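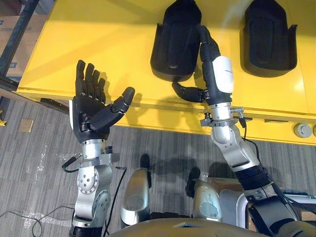
Left hand open, palm up.

Ticket 3912 - dies not cutting through, Kumach machine

Hi, it's Ayten Akyol again. I tried the extra shim you suggested and my scalloped card panels still hang on at the left corner! The Amaral cardstock cuts fine with my older dies, so I don't think it's the paper.

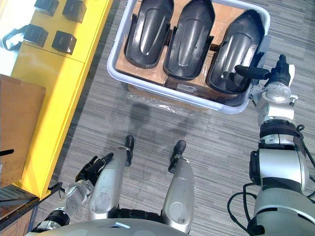

I also flipped the top plate and ran it through twice - same corner, same little uncut bit. Only the 2 biggest dies do it. Should I try a new plate next? I can test again Monday.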